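Prerkeck Bench Automation Forum > Setup & Maintenance > Small arms

Thread: Gripper cable keeps pulling the wrist around, how do you route yours?

lamdale_lefty
March 19, 2021
Hi all, longtime reader, first real question. I look after the arm on our rack-and-beaker bench at Lamdale and I'm losing my mind over the gripper cable. It plugs in at the tool end, comes down onto the table, and then goes back up along the arm. When I moved the test tube rack closer to the middle last September it was fine. Then we changed the approach so the wrist comes in straight down over the rack, and now I get a protective stop on maybe every third long run. Always on the swing back toward the base, always the same joint. 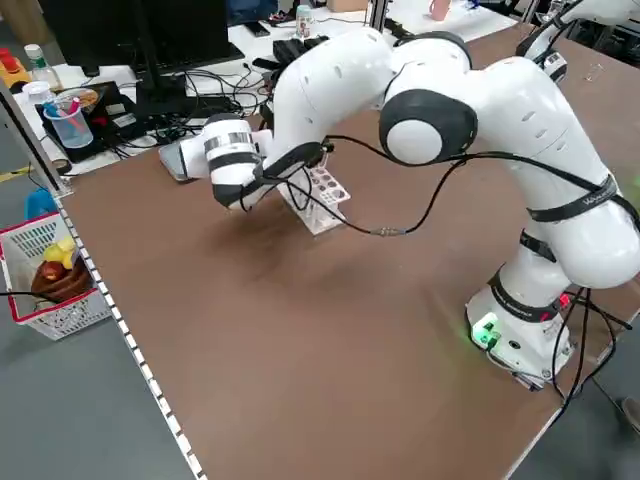 What I've tried so far: re-entered the payload, re-taught the pick points, slowed the return move to 20 percent. Slowing it helped a bit but then the whole cycle drags and people complain. I had the connector off and back on and the pins look clean to me. The log just says joint position deviation, which could be anything, right?

So do you tie the cable to the arm the whole way, or leave a loop? I've read both on here and I'd love to do this once and be done with it!

prero_tinkerer
Tie it. The whole way. Loose cable on a bench is asking for it, the gripper comes around and drags it and the controller thinks it hit something. Straps at every link, snug, finished.

oldbenchhand
Please don't do "snug" at every link. I did that on ours and cracked the jacket at the elbow inside a couple of months (looked fine from outside, too, until I bent it by hand and saw copper). The joints need slack to turn. Strap in the middle of each link, leave a loop across every joint big enough to get your fist through, then jog each joint to both ends of its travel with your hand near the stop button and watch the loops. If one goes tight, it's too short. Takes half an hour.

prero_tinkerer
Mine has been snug for ages and it's fine.

oldbenchhand
How far does your wrist rotate?

prero_tinkerer
OK, not far. It does one pick, one place, and barely turns. Fair enough.

salazar_nights
I'd back up a step before anybody buys straps. lefty, when you re-entered the payload, did you do the center of gravity too or only the weight? We run the same kind of setup at Salazar, and I chased a "cable problem" for weeks that was a center of gravity left over from a different gripper. Same symptom, stops on the fast return, goes away when you slow down. Cable was innocent.

lamdale_lefty
Uh. Only the weight. I'll check.

salazar_nights
Do that first and change nothing else. If you move the cable and fix the numbers on the same day you'll never know which one it was.

oldbenchhand
Agree with that. Still want the cable up off the table though. Mounting screws on the base too, while you're down there. Ours had 2 that I could turn with my fingers.

lamdale_lefty
Back with news. The center of gravity was set to zero on all axes, so that was dumb. Put in the values from the gripper sheet, left the cable alone, ran the full sequence at normal speed. 436 cycles, one stop. Before that I was lucky to get through an afternoon.

Then I did the straps oldbenchhand's way, middle of the link with a loop over each joint. Base screws were tight, checked them anyway. I also spread everything out more so the wrist has room to come down without brushing its neighbors, and re-taught each spot from scratch instead of nudging the old ones. 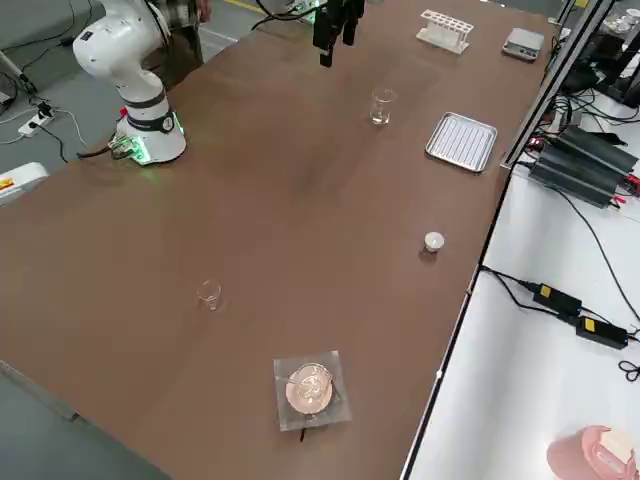
Glassware, rack, scale and dish with more room between them

No stops since the straps went on, but I've only done a short run so I'm not celebrating yet.

prero_tinkerer
Nice. I'd pull the petri dish in closer to the rest, that's a long reach for one item and you'll pay for it in cycle time.

lamdale_lefty
I thought about it, but when it was in close the fingers clipped the beaker on the way over. I'll take the extra second.

salazar_nights
Keep the spacing. Add a waypoint high over the middle of the table and send every move through it, then you can shift things around later without re-teaching the travel.

prero_tinkerer
That makes it even slower, though. I only use a waypoint where there's something tall to get over.

oldbenchhand
Depends who else touches the bench. With 3 people moving stuff around, I'd want the waypoint. And look at the elbow loop again after a week, straps creep.

lamdale_lefty
Will do on both. Going to try the waypoint tomorrow and I'll post the cycle times with and without, so you two can fight about it with numbers.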